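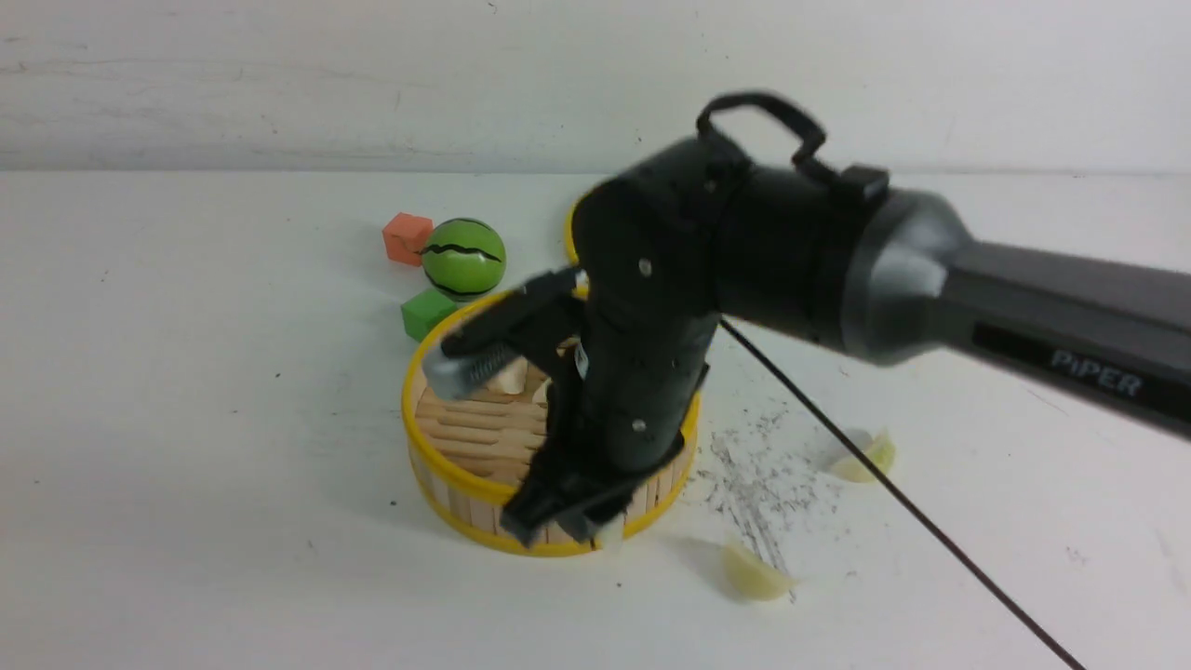
Visit report: Penton site, Flornton
2019-03-19

Packing cell

The PiPER arm is on trial over a round basket before it moves to the Gideo line. Present manual rate is 400 picks per shift per person; the arm was quoted at almost 300.

Effect on staff

Two packers per shift become one tender, who clears misgrips and refills baskets. Training takes 66 hours. Packers we spoke to expect less reaching and more standing. Pay grade for the tender post is open until September.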